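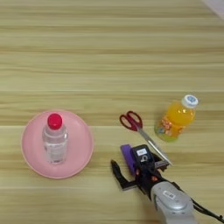

The Ledesma Tabletop Set is the kit we put together for school robotics clubs that already have an arm and a gripper and are wondering what on earth to do with them on a Wednesday afternoon. It grew out of the Claltthorpe student club, where Celeste Fuentealba has been running the manipulation project since January, and it still follows the way her students like to work. They start with everyday things on a plain wooden table, well spread out, and let the arm come in from one corner. A clear water bottle standing on a pink plate makes a lovely first target (the red cap is easy to pick out, the see-through sides much less so), and with a pair of scissors and a little bottle of orange juice nearby the students have to teach the arm to choose the right thing and leave its neighbours be.

What you get is mostly paper, and we're a bit proud of that. There are 13 activity cards, a teacher's booklet, score sheets for club nights and a set of printed table markers so that two teams can lay out the same task in the same way. The household items you find yourself. Every club we've visited has had a cupboard full of perfectly good ones, and it seemed silly to post plastic plates across the country.

The cards come in three levels. Level one is reaching and stopping, level two is grasping, and level three is the one the older students race to get to, where they collect their own demonstrations and train the arm on them. A keen group will want to aim for 300 demonstrations before they try the level three challenge, which sounds like an awful lot, but with students taking turns at the controls it goes by faster than you'd expect - and they do get very competitive over whose runs are the tidiest.
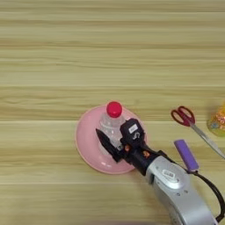 Gripper against the bottle on the plate, level two grasping task.

Works with
Any single arm with a two-finger gripper and a view of the table from above. The booklet has setup notes for the Clana and Jesonen classroom arms, and if yours is something else, write to us and we'll do our best to help you adapt them.

Suggested group size
2 or 3 students per arm. Larger clubs can rotate, with one team driving while the next fills in the score sheet.

Table space
A full-sized classroom table is ideal. Wood grain is fine, and so are scratches and old glue, though please avoid a glossy white top if you can, as the glare is a nuisance for the cameras.

In the box
Activity cards, spiral-bound booklet, score sheets, table markers, storage folder. Arm, gripper, computer and household items not included.

Page updated 18/10/2023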